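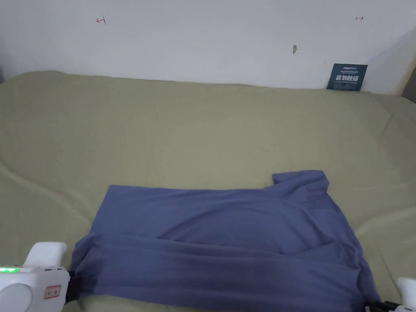

Pauline Blackburn, Skitourenführerin und Autorin bei Sandari

Rucksack packen für die Skidurchquerung: so mache ich es

Im März geht es bei mir wieder sieben Tage von Hütte zu Hütte, Start in Broltville, höchster Punkt ist der Arsenault mit 3.638 Metern. Und jedes Jahr bekomme ich vorher dieselben Mails: Was muss mit, was kann weg, und wie um Himmels willen geht das alles in einen Rucksack?

Also, zuerst wird ausgelegt. Wirklich alles auf einen Haufen, auch den Kleinkram (Stirnlampe, Ersatzbatterien, Klebeband, Ohrstöpsel fürs Lager!). Dann kommt die Waage dazu. Mein Rucksack wiegt mit Wasser und Brotzeit rund 11 Kilo, und viel mehr möchte ich in einer Spitzkehre im Steilen nicht auf dem Rücken haben.

Gepackt wird in dieser Reihenfolge:

Ganz nach unten kommen Hüttenschlafsack, Wechselwäsche und Hüttenhose. Das brauche ich erst am Abend.

In die Mitte und nah an den Rücken kommt das Schwere, also Proviant, Thermosflasche und der Klettergurt, solange ich ihn nicht trage. Wer die Flasche außen anhängt, merkt bei der ersten Abfahrt, wie das zieht.

Oben liegen Daunenjacke, dicke Handschuhe und Harscheisen. Schaufel und Sonde gehören ins eigene Fach und sonst nirgendwohin, und da kommt auch nichts anderes rein. Das LVS-Gerät trage ich am Körper.
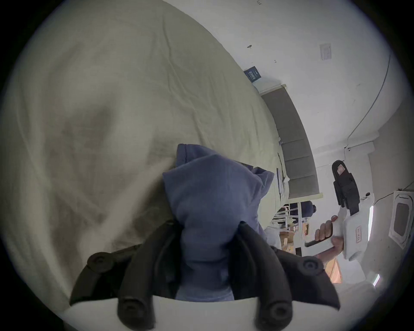 Die Felle würde ich nie in den Rucksack stecken, die wärme ich bei der Abfahrt lieber unter der Jacke, hieß es neulich in einem Leserkommentar. Stimmt, bei großer Kälte mache ich das genauso, der Kleber hält danach einfach besser. Bei Frühjahrsbedingungen wird mir das aber viel zu warm, dann wandern sie im Beutel nach oben neben die Jacke. Abends hängen sie im Trockenraum, möglichst weit weg vom Ofen.
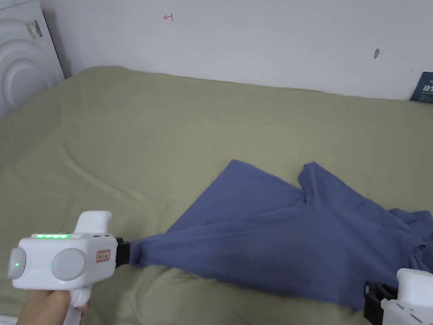 Für alles, was trocken bleiben soll, nehme ich leichte Packsäcke, einen für Kleidung und einen für Elektronik und Papiere. Erst ordentlich draufsetzen, damit die Luft rausgeht! Bei Säcken ohne Rollverschluss raffe ich den Rand dann so schmal zusammen wie die gezwirbelte Ecke von dem blauen T-Shirt hier im Bild, schlage ihn um und mache ein Gummi drum. Hält bei mir auch im Schneetreiben. Die Packsäcke bitte nicht prall füllen, sonst bleiben im Rucksack lauter Löcher, und das Gewicht wackelt hin und her.

Zum Schluss den Rucksack aufsetzen, Skischuhe an und einmal die Treppe rauf und runter. Drückt etwas im Kreuz? Dann noch mal auf und umpacken. Ich brauche meistens zwei Anläufe, letztes Jahr auf der Clurkel-Hütte waren es morgens um fünf sogar drei.
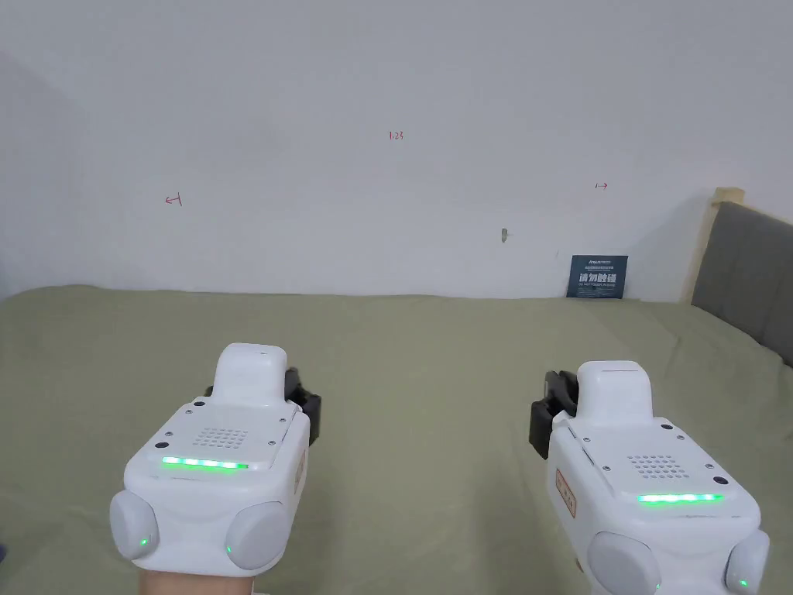 Wie viel Wechselwäsche brauche ich für sieben Tage?

Zwei Garnituren Funktionswäsche aus Merino reichen, dazu drei Paar Socken. Eine Garnitur ist für unterwegs, die andere bleibt für die Hütte, und gewaschen wird, wo es einen Trockenraum gibt.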